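トートバッグの中身、出してみました

12月6日(土)

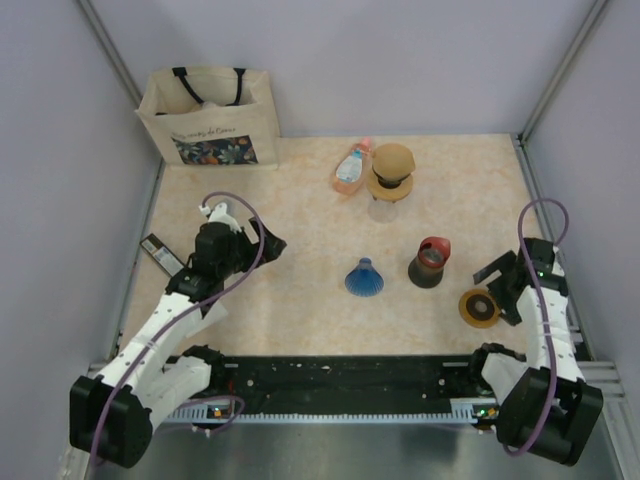
バッグの底に何が入っているのか、もう自分でもわからなくなっていたんです。ジムに行く日も、買い物の日も、実家に寄る日も同じトートに放りこんで、帰ってきたら玄関にドサッ。次の朝そのまままた肩にかけて出かける……という生活を9月からずっと続けていたら、とうとう肩がバキバキになりました。そりゃそうだ。

というわけで今日は朝から片づけです。コーヒーだけ先に淹れて、洗濯機を回して、さあやるぞと。

このトート、生成りのキャンバス地に花と葉っぱの柄がドーンと入っていて、紺地にオレンジや緑や青の花が散っているところがもうたまらなく好きで。上に筆記体で「de Coeur」とか書いてあるのもかわいい(前のほうは崩し字っぽくて、いまだにちゃんと読めていません)。持ち手が紺なのも汚れが目立たなくてえらい。ただ、とにかく大きいんですよね。大きいバッグって、入るだけ入れちゃうじゃないですか。私だけ?

出してみて最初に「お前、ここにいたのか」となったのが、ピンクのキャップのボトル。透けたピンクオレンジの色が気に入って買ったのに、気がついたら見なくなっていて、先月もう少しで同じようなのを買い足すところでした。危ない危ない。こういう倒れやすいものはバッグに直接入れないで、ポーチに入れることに決めました。ポーチは前にDustorineという雑貨屋さんで買った、マチが広いやつ。2000円だったかな。買っただけで満足して引き出しに眠っていたので、やっと出番です。

それから青いシャトルみたいな形のやつ! これはもうバッグに入れておく理由がひとつもないです。バドミントンは春に一度誘われて行ったきりで、そのときも私は息が切れて半分くらいベンチにいました。でも青い色がきれいで、机に転がしておくとちょっとうれしいんですよね……。こういうのが片づかない原因なんだろうなあと思いつつ、本棚の端に置き場所を作ってしまいました。捨てません。

茶色くて上が丸っこい、木の台がついたやつも、しばらく定位置が決まらずにうろうろしていた組です。窓辺に置くと洗濯物を干すときにひっかけるし、食卓に置くとごはんの日に邪魔。今日のところは棚の真ん中の段に落ち着きました。木の台の色と棚板の色がわりと合っていて、前からそこにいたみたいな顔をしています。赤いふたの暗い色の入れ物はその隣に。ふたの赤がちらっと見えるくらいの奥行きで置くのがポイントです(誰に向けてのポイントなのか)。

片づけのやり方は、前に教わった「いったん全部、一か所に出す」方式です。料理教室で一緒だったOzan Akgülさんが、引っ越し前の荷造りのときに言っていたやり方で、床じゃなくてテーブルに出すのが大事なんだそう。床だと座りこんで、そのまま昔の手紙とか読みはじめちゃうから。わかりすぎる。テーブルだとごはんまでに終わらせないといけないので、手が動くんですよね。

ちなみに最初はNumsideというバッグ用の仕切りを買おうとしていました。3000円近くするやつ。口コミもよくて、カートに入れるところまで行ったんですけど、仕切りを入れたらその分だけまた物を入れる自分が見えたので、いったん保留にしています。ポーチで回らなかったらまた考えます。使っている方がいたら感想を教えてください!

で、トートに戻すのは、財布、鍵、ポーチ、折りたたみ傘、エコバッグ。本は1冊まで。これは守れる気があんまりしないのですが、読みかけを2冊持ち歩いても電車では結局どっちも開かないので、がんばってみます。レシートは帰ってきたらその日のうちに出す。これも書いておきます。書いておけば来月の自分が読むはずなので。

夕方、軽くなったバッグでStastowまでパンを買いに行ってきました。軽い! 肩にかけているのを忘れそうなくらい軽い! うれしくなって角食とくるみパンと、レジ横の焼き菓子まで買って、帰りはしっかり重かったです。くるみパンは明日の朝、トーストして食べます。

次は玄関の靴箱をやりたいのですが、開けるのがちょっとこわいので年明けかもしれません。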